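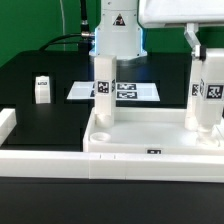 How much salt for preserved lemons by weight?
Robel Mersha

My recipe says "half a cup of salt to 8 lemons", and a cup of coarse salt weighs different amounts by brand. I have 1000 g of lemons after trimming. What ratio should I use, and do I count the added juice?

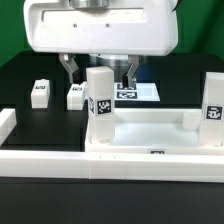

Skudness, December

Josefina Yáñez

Weigh everything that goes in the jar, juice included, and use 10 percent of that as salt. For 1000 g of fruit plus 500 g of juice that's 150 g. Quarter the lemons, rub the salt into the cuts, pack tightly and cover with the juice. Keep the fruit under the liquid - a small glass weight works. Leave at cool room temperature for four weeks, then refrigerate.

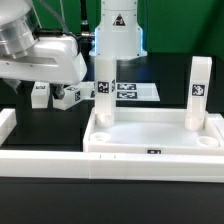
White arm segment with warning sticker

Ruben Kuipers

my aunt never weighed anything. just pack it full of salt

Leandro Ojeda

10 percent is fine. I go to 12 when the kitchen is warm. Two notes on the above:

Use salt without anti-caking agent if you want clear brine. The additive is harmless but clouds it.

A 2000 ml jar is too big for this batch. Use two 1000 ml jars and leave a finger's width at the top.

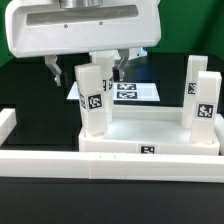

Gripper over the white tray

Rinse the peel before cooking and cut the salt in the dish by nearly half to start.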